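Rajitha Siriwardena has been folding towels for a living, in one form or another, for 11 years. She started in the back of a hotel laundry and now teaches the work to new hires at Gradis, a linen service with more than 151 regular accounts.

"People think they know how to do it already," she says. "They fold a towel at home on their knee or on the bed. Then you put them at a table and they slow down."

The table matters to her. She likes a plain white top with nothing near the middle, and she likes to start with a dark towel on it so the edges are easy to find.
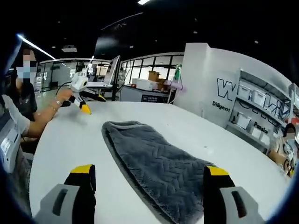
Siriwardena teaches three folds and leaves the rest to the clients. The first is in half lengthwise. "If the long sides don't meet, stop there. Don't try to fix it on the next fold, it only gets thicker."

She spends most of the first morning on hems. A hem is stiffer than the rest of the cloth and tends to curl, and new people press it flat with the palm, which drags the layer underneath. She has them hold the corners and lay it down again. 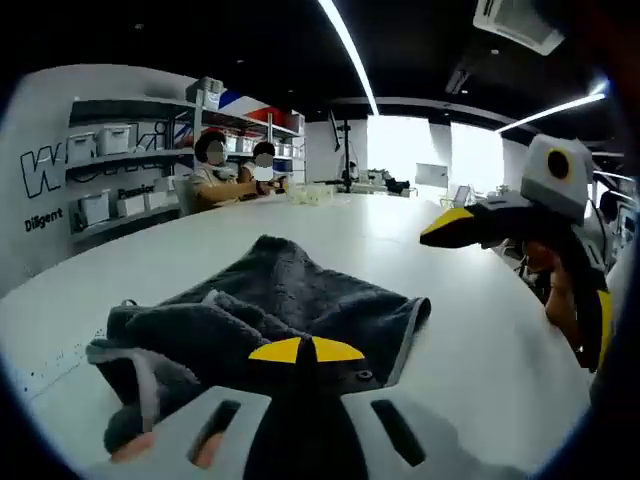 Thick towels take longer to learn than thin ones. Wenceslao Olvera, who trained with her in January, remembers doing the same gray one over and over. "I did it until lunch," he says. "I was still getting a lump at one end."

Siriwardena says two days is usually enough before someone moves on to sheets. She doesn't time anyone until then. Fitted sheets are taught separately, by Yareli Cárdenas, and Siriwardena is happy to leave them to her.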